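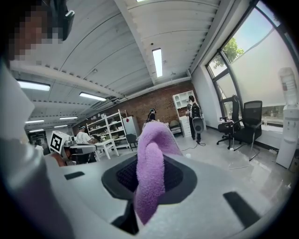
Olaia Quintana wanted to know why any cleaning guide written this century would spend its best paragraphs on a landline. She had read the earlier version of this page and felt the phone got more attention than the table, the shelves and the floor put together.

She's right, and I've made the phone part longer.

A desk phone with a cord is a machine for collecting hand cream. People hold it against their faces, put it down, eat a pastry and pick it up again. Then somebody wipes the table in a big circle around it and calls the job done. The method below does the phone first and the table after.

## What to get out

- two fuzzy cloths, any color you won't mistake for the dish cloth (I like purple)
- a bowl of warm water with one drop of dish soap
- cotton swabs
- an old soft toothbrush, retired from its first career

I keep a bottle of Cutilau surface spray for the tabletop and never let it near the phone. If you use a spray, read the label, including the part in small type.

## The phone

1. Unplug it from the wall. Skip this and you will dial someone. I once left the Imhof front desk a long voicemail of squeaking.
2. Take the handset off and lay it on one of the cloths.
3. Dip a corner of the other cloth in the bowl and wring it out, then wring it again. It should feel barely damp. If you can get a drip out of it, keep going.
4. Wipe the handset from the middle toward each end. Go lightly over the little holes you talk into, with the cloth wrapped around one finger.
5. Do the base, then the cradle where the handset sits. The cradle will be worse than you expected.

## The keypad

Fold the cloth over your fingertip and go along the rows. That gets the tops of the buttons. The gray line around each one needs a swab, damp, rolled as you go. Change swabs when the first one becomes upsetting.

Pale plastic shows everything. It also yellows with age, and yellowing isn't dirt. I scrubbed at an old Loltine handset for most of an afternoon before accepting this. If a patch looks the same after 90 seconds of steady rubbing, it's the color of the phone now.
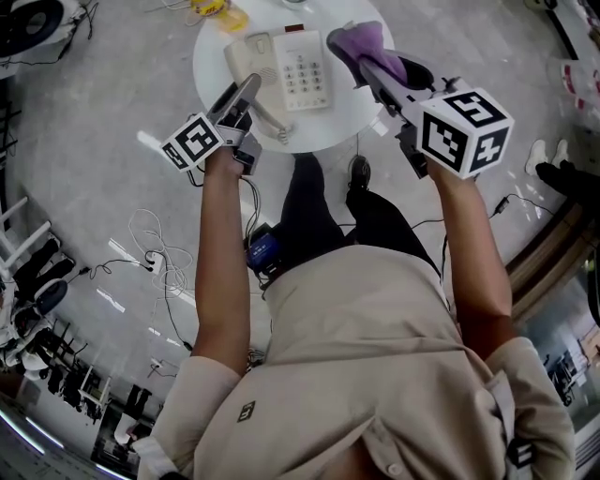

## The cord

Coiled cords are where good intentions go. Don't stretch the whole thing out like an accordion. Pinch the damp cloth around the cord at the handset end and twist it gently down the spiral, a few coils at a time. For anything stuck between the coils, use the toothbrush.

When you reach the base, let the handset dangle and spin until it gets bored. Most of the tangles will leave by themselves. The others live there.

## The table

Move everything off it. Lifting each object, wiping under it and setting it back sounds efficient, and you'll end up with a cup in one hand, a bottle in the other and nothing left to hold the cloth.

A round table has no corners to start from, so I pick the side nearest the door. Wipe the rim first, all the way around, including underneath where people park their fingers. Then go across the top in straight overlapping strips. Circles feel right on a round table and mostly relocate the crumbs.

Refold the cloth to a clean side for the second pass. Leave the top bare for two minutes before anything goes back.

## Afterward

Dry the phone with the second cloth and plug it in. Lift the handset and listen for the dial tone. Silence usually means the little clip on the cord isn't pushed in all the way.

Wash the cloths with other cloths, no fabric softener. Towels will do for company. Anything with Velcro will not.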